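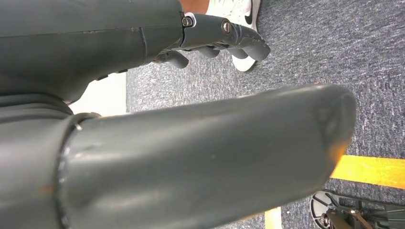 7.3 Hand does not close fully, or stops part-way (fault 398)

Fault 398 is raised when a finger of the Skarer hand fails to reach its commanded position within 2 seconds. The arm holds where it is and the hand goes slack. The arm itself stays powered.

CAUTION: A slack hand can still move. If the fault is cleared while the grasp command is active, the fingers will close at once. Keep your own fingers away from the joints until step 3 is done.

CAUTION: Everyone must be outside the yellow floor tape before the arm is moved again. This includes the person holding the pendant.

To find and clear the fault:

1. Press the stop button on the pendant. Do not clear the message yet.

2. Cancel the grasp command on the Hand page. The command line should read NONE.

3. Switch off hand power at the Prorkia supply and wait 30 seconds for it to discharge.

4. Look at the hand from the side as well as from above. The thumb can hide the shorter fingertips when seen from one direction only.

5. Move each finger by hand through its travel. It should turn with light, even resistance. If one sticks, do not force it — go to step 7.

6. Check the hex-head bolts at the finger joints. A bolt that has worked loose lets the segment tilt and bind. Tighten it with the key supplied, then repeat step 5.

7. If a finger still sticks, check for carpet fibre or grit in the joint. Remove it with the soft brush. Do not use oil or compressed air.

8. Restore hand power and run Open, then Close, with nothing in the grip.

9. If the fault returns, leave the hand switched off and fit the red tag. Send the log to Nassoro Bakilana at Prallano.

Note: Scuffs on the outer housing do not cause this fault and need no repair. A crack or a raised seam does. Report either one before using the hand again.

Note: Hands supplied before January may show 398 when only the thumb is at fault. The update is on the Chareonsuk share, in the folder Hand 2.

Section revised April 14, 2026, by Asabe Wike. Step 3 now comes before any handling of the fingers.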